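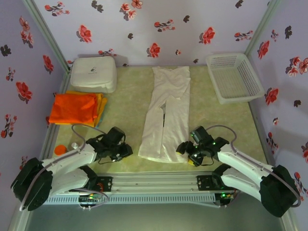 Nadinside Centre for Household and Care Services
Module 4: Laundry Finishing and Storage
Handout 3: Folding white trousers

Prepared by Svenja Marti, module leader

4.1 Purpose of this session

Participants will learn the standard fold for unlined trousers in light colours. The method is used in all placements arranged by the Centre, including the Klinhom residence, where garments are returned to the wardrobe shelf and not to hangers. A participant who has completed the session should be able to fold a pair of trousers to shelf size without help and state when a garment must be set aside for pressing or rewashing.

Participants are expected to have read Handout 2 (Sorting and Checking) beforehand. The practical part lasts 72 minutes with one short break.

4.2 Preparing the surface

Work on a flat surface large enough for the full length of the garment, from waistband to hem. Wipe the surface and allow it to dry before any white article is placed on it. Hands should be clean and free of cream. Rings and bracelets are to be removed.

Finished articles in strong colours, such as orange or yellow cloths, may remain on the table if they are dry and stacked well to one side. They must not lie under white garments. A basket with open sides is preferred for carrying, as it lets air reach the laundry. Bottles should be closed and kept clear of the garment.

4.3 Laying out

Place the trousers with the waistband away from you and the legs towards you. Fasten any button or zip. Draw the waistband straight first, then work down each leg in turn, using the flat of the hand. Do not pull at the hems, as this twists the leg seams. Leave a small gap between the legs at this stage so that each can be smoothed separately.

4.4 Checking the cloth

White fabric is checked twice: once on arrival and once when laid out. The second check is made under a good light and from close to. Look at the following:

Creases. A soft, irregular crumple usually responds to smoothing by hand. A long, straight line often comes from an earlier fold and may need the iron. 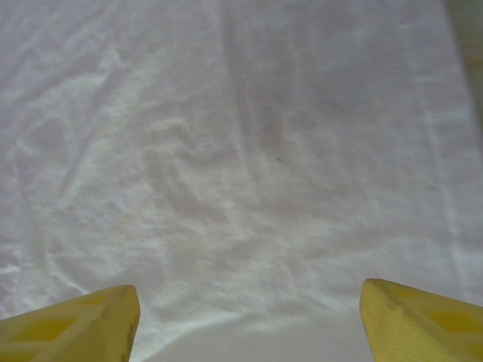
Specks. Small dark marks on white cloth may be lint or dirt. Try to lift the mark with a lint roller or a piece of tape. If it does not move, do not rub. Enter the article on the return sheet and place it in the rewash basket.

Shading. Wrinkled white cloth shows grey in the hollows, and new participants sometimes take this for staining. Smooth the area and look again before making an entry.

4.5 The standard fold

1. Bring one leg across onto the other so that the outer seams meet. The seat of the trousers will form a point; turn this in to give a straight edge.

2. Smooth from the waistband to the hem. Both layers should lie flat. If an opening shows between the layers, lift the upper layer and lay it down again - pressing on it will only set a new crease.

3. Turn the garment so that it lies across the table in front of you. Most participants find the remaining folds easier in this position, with one hand at each end.

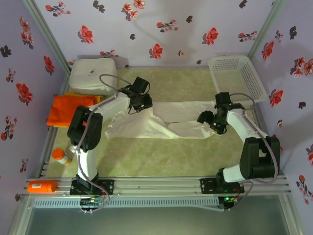

Fig. 2. White cloth laid across the table, with a diagonal fold across it.

4. Fold the hems up to just below the waistband.

5. Fold once more in the same direction. The finished article should measure no more than 300 mm along its longest side, which is the depth of the Klinhom shelves.

4.6 Common faults

Uneven ends: one leg was not drawn straight at step 1. Unfold completely and begin again.

Diagonal fold across the leg: the garment was turned by one corner. Lift it with both hands, let it hang for a moment and lay it down afresh.

Bulk at one side: check the pockets. Pocket linings should lie flat and point towards the hem.

4.7 Assessment

Each participant will fold three pairs of trousers in the presence of the module leader. The pass mark is 17 points. Marks are given for preparation, checking, the finished shape and the condition in which the table is left. Speed is not marked in this module.

Those who do not reach the pass mark may repeat the exercise in January. Please enter your name on the list outside the Platano room by 4 p.m. on the day before the session.

Reading for next time: Handout 4, Shirts and Blouses, sections 1 to 3.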